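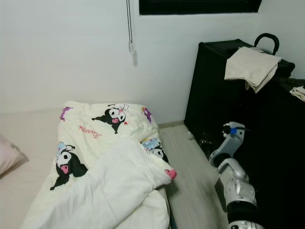 1 min read

Presale code for the Prelstead show not working

Siamak Karimi
I signed up to the Fallahi mailing list in February to get the presale code for their Prelstead date. The email came through this morning but the ticket page says "code not recognised". I've tried capitals, lower case and copy and paste. Is it only me? There are two of us going and I don't want to wait for general sale — the hall isn't big.

Shahla Ebrahimi
Check which date you picked. The codes are different for each town, and the page opens on Nernholm by default. I did the same thing for the last tour. Change the town first, then put the code in, and leave off the space at the end if you're pasting. The presale runs for 30 hours and the limit is four tickets per person. If it still fails, reply to the email itself. They answered me in 7 minutes last time, though that was mid-afternoon.

Valentin Widmer
Mine worked at ten past nine. Balcony only by then. I'd have gone for standing but my knees say no.

Negin Mirzaei
Same as Shahla, it was the town menu for me. Also the Brirkico dates go through a different seller altogether, so a code from the band won't work there — you need one from the venue's own list.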